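From: Elaheh Asadi
To: chores-and-machines list
Date: Mar 8, 2019
Subject: Re: Re: Are we there yet on housework?

On the list, Tobias wrote:

> I have been reading this list for a year and I still can't get a
> straight answer to a simple question. Can a machine do the chores
> or not? My vacuum robot has worked fine since I bought it. The
> dishwasher works fine. I see clips of arms folding towels. My
> brother-in-law runs a small shop that packs hardware kits and he
> has been told by two different salesmen that he can have a robot
> on the packing bench by August.
>
> It seems to me the hard part is done. The arms are good, the
> cameras are cheap, and the rest is software. What am I missing?
> If somebody can put a number on it I would appreciate that more
> than another argument about what counts as a robot.

Tobias,

I can give you some numbers, but they are small ones and they come from one place. I did bench trials at Kolthorpe for most of last year. Kolthorpe is a contract shop. We test other people's equipment on dull jobs and write down what happened. Two of the jobs were household ones and one was a packing job close to what your brother-in-law does, so I will take them in order and then try to answer the question.

First, the vacuum and the dishwasher. I don't want to argue about what counts as a robot either, but look at what those two machines ask of you. You pick the socks up off the floor for the vacuum. You scrape, carry and load for the dishwasher, and you unload it. The machine has the part in the middle. That part was worth taking over and I wouldn't give my dishwasher back. What's left for people is the picking up, the turning over and the putting away, and that is the part the towel clips are about.

The packing job. The client was Tzanetos, who make cabinet hardware. A kit was a bag of screws, two hinges, a paper template and a folded instruction sheet, all into a carton. We had one arm with a suction cup and a two-finger gripper on a changer. Over the run it tried 1072 kits. It did the hinges very well, as they came in a molded tray and every one sat the same way. The bag of screws was fair. The folded sheet was bad. Sheets stuck together, or came up by one corner and went in bent, or blew off the cup. We ended up with a person adding the sheets and closing the cartons, and at that point the person could have done the hinges too without walking anywhere.

I don't call that a failure. Tzanetos changed the sheet to a stiff card, and the card went in fine. But the work got changed to suit the arm, and the salesman's price did not include a new print order or the three weeks of fiddling. If your brother-in-law can change his kit, he should ask for a trial with his own parts, on his own bench, for a full shift. If he can't change his kit I would tell him to wait. He should also ask who gets called when it stops, and how long they take to come.

The first household job was towels. We used a rig from Waltodance, two arms on a stand, and I have no complaint about how it was built. With a hand towel from a neat pile it took close to four minutes a fold. From a heap out of the dryer it was longer, and often it had to drop the towel and start over to find a corner. We gave it 300 towels. I stopped timing the heap after the second day and only wrote down whether the result would go on a shelf. A little over half would. A fitted sheet we tried one time, for our own amusement.

People say speed doesn't matter at home, because the thing can work all night. There's something in that. It does matter if it needs watching, though, and every rig I have worked with needs watching. In two days with the towels I did not once get to leave the room for lunch without pressing stop first.

The second household job was wiping, and I want to spend more time on that one, as it gets the least attention here and I think it's the better test. Wiping is most of cleaning. Counters, tables, shelves, the trays and bins and lids that live on the counter, the front of the washing machine. In an ordinary house somebody has a cloth in hand several times a day and doesn't think of it as a job.

An arm can wipe a flat, bare table now. I've seen it and it's fine. You fix a pad to the end, tell it how hard to press, and it goes back and forth until it has covered the area. The pad stays flat because it's bolted on. If nothing is on the table, you get a clean table.

Now put a small thing on the counter and ask it to wipe the thing. That takes two hands, one to hold and one to rub. The holding hand has to press hard enough that the object doesn't slide and still keep out of the way of the cloth.

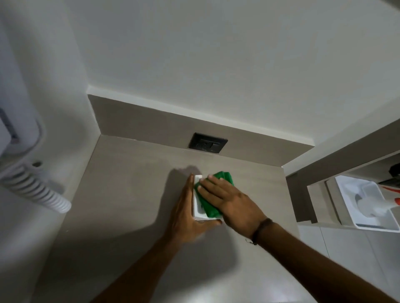

The cloth is half the trouble. A loose cloth doesn't have one shape. You bunch it up to get some body behind it, you push a fold into a corner with a fingertip, you turn it when that side is dirty. A person feels through it. You can tell grit from a bump in the plastic with your eyes shut. We had pressure sensors behind the pad and they told us how hard we were pushing, and that was all they told us.

The other half is knowing when to quit. Clean is a hard thing to measure with a camera. We smeared jam on white plastic lids so it would show up, and the camera did well with jam. With a thin film of grease on the same lid it saw nothing and reported the job complete. A person runs a finger over it and knows. We did 39 lids with the two-arm setup before the client told us to move on. Of those, 12 came out so that I would have put them back on a kitchen shelf. Several of the rest were cleaner in the middle than they had been and had the dirt pushed up against the rim. A raised rim is a plain, common thing to find on a household object and it beat us nearly every time. Two lids went on the floor.

I should say what was wrong with the trial, before somebody else does. The grippers weren't made for it. The cloth was one we picked and a different one might have done better. We had nine working days. A lab that gave a year to nothing but lids would get a far better number than mine, and I expect one will. I would then like to see them swap the lid for a cheese grater and run it again the same afternoon.

That brings me to your question about what you are missing. You say the arms are good, and they are, as arms. They go where you send them and they'll do it ten thousand times. The hands are not good. The fingers are stiff, mostly there are two of them, and they feel very little. I don't think the rest is only software. Software will help a great deal with seeing where things are, and it has already gotten better in the time I've been doing this. It won't make a hard rubber fingertip feel a crumb.

The other thing missing is plain experience of the work. The towel clips are made with somebody's chosen towel in a chosen room. Nearly all of what is known about doing chores is in people's hands and was never written down. There are groups now collecting it, by filming people doing ordinary housework from where the person stands and looks, and I think that's sensible. How much of it carries over from a five-finger hand to a gripper I don't know. I have asked and been given very different answers.

Etico came up on the list last month as the company that would have a home machine out soon. I have not tested anything of theirs and I won't guess. If anyone here has had one in the house for more than a demonstration, please write in and say what it did on the second day.

So, the straight answer, as near as I can get:

Floors, yes, if you clear them.
Dishes, yes for the washing, no for the loading and putting away.
Flat bare surfaces, nearly. It can be done, and I wouldn't pay for it yet.
Folding, slowly, with a person nearby.
Wiping down objects, no.
Packing rigid parts that come in a tray, yes, and you could buy it today.
Packing a mix with anything limp in it, not without changing the kit.

I'd be glad to be wrong about the wiping and I will run the lids again if someone sends me better hands. I kept the jam notes and the grease notes separately, so if anyone wants to compare their own setup against ours, write to me off list and I will send both, along with how we smeared them. Please do grease as well as jam.

To the person who asked about window cleaning, I haven't tried it. The ones that stick to the glass are the same case as the vacuum, I think. They have the flat part, and somebody still does the corners and the sill.

Elaheh Asadi
Kolthorpe

Recent in this list
Are we there yet on housework?
Suction cups and paper, what are people using?
Towel clips, how many takes
Waltodance stand wobbles on a wood floor
Packing bench quotes, what to ask for
Etico home machine, any news
Loading the dishwasher: mugs only
Tactile fingertips, price and life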